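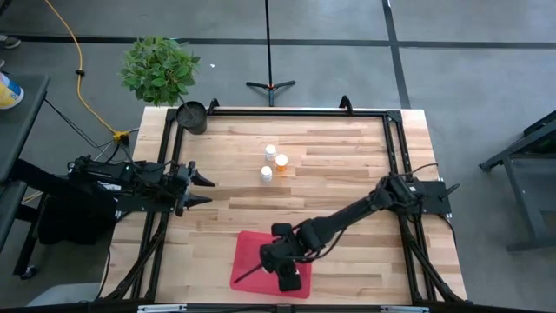 How to run a two-arm robot demo at your open day

Every April we open the workshop at Lokau to anyone who fancies a look round, and every April the two-arm table has the biggest crowd. I love running it! People come in expecting something from a film and then find themselves leaning in to see whether a robot can pick up a bottle the size of their thumb. If you have a pair of arms and a spare afternoon, you can do the same, and these are the notes I wish I'd had before my first go.

What you need

A sturdy table with the arms fixed to opposite sides
Small pill bottles, emptied and washed out, labels off if you can manage it
A shallow tray with a rim
Tape for the floor
A second person to talk while you drive (or the other way round)

Choosing the task

Keep it small. Our task is called Peronach, after the village where Gregor Jardine thought it up on holiday, and the whole of it is moving three bottles into a tray. That's plenty. Visitors understand it at a glance, even the very young ones, and they start picking a favourite bottle almost at once.

I stand the bottles close together in a triangle, two white and one orange, the orange one with a white cap. A tight group is harder than a neat row, as the fingers have to get in beside one bottle without nudging its neighbours, and that is where the fun is. Put the orange one where people can see it. A bit of colour gives everybody something to point at.

The tray goes nearer the front edge of the table. Ours is red with rounded corners, and it shows up beautifully against pale wood and black arms. Don't fuss about getting it perfectly straight. A slight angle is fine, and it gives you something to talk about when people ask what happens if things get moved.

Setting up the table

1. Clear the top down to what the task uses. Spare screws, mugs and pens all have to go from the space round the bottles. We keep a little potted tree at the far corner, well out of the way, and it gets more compliments than I do.

2. Check both mounts by hand. Give each arm a gentle push at the base with the power off. If anything shifts, tighten it and check again.

3. Look at the cables with the arms at full stretch. There should be enough slack at the wrist for it to turn without pulling, and no loop big enough to catch a bottle on the way past.

4. Tape a line on the floor 3 feet back from the table. Children stand with their toes exactly on it, so put it where you really want toes.

5. Walk round the outside and follow every lead back to its socket. Floor cables need covers anywhere the public will be walking.

6. Bring both arms to their starting places. I like one gripper waiting over the tray and the other open, level with the space just in front of the bottles. It looks ready, and visitors go quiet when they see it.

Running the demo

Begin with the left arm on its own. Open and close the gripper a few times so everyone can see the two fingers move, then ask the group which bottle should go first. Go slowly! My first year I ran it at full speed and it was over before the people at the back had found a gap to look through.

Lift the first bottle straight up, pause, then carry it across to the tray. The pause matters more than you'd think – it's when people breathe in. Use the right arm to steady the bottle as it comes down, then swap round for the next one so both arms get a turn.

One full run takes us 7 minutes with chatting. We cap each group at 16, and that has worked well.

When a bottle falls over

It will. Stop both arms, say so out loud, and stand the bottle up again yourself only once they are still. Then try the same pick again. The second attempt always gets a bigger cheer. A man from Truvton stayed for four groups in a row hoping to see another tumble, and he got two.

If the same bottle keeps tipping, lower the grip a little. Small empty bottles are light at the bottom, and a hold near the cap tends to swing them.

Letting visitors have a go

Save this for the end of each group and keep it to one arm, with your own hand by the stop button. Pringle, our slow-mode setting, limits the speed to a crawl and is the only one we use with guests. Ask them to touch the rim of the tray and come back. It's harder than it looks and they come away grinning.

Have a spare set of bottles in a drawer. We've had one roll under a bench in the middle of a busy spell, and it stayed there until closing.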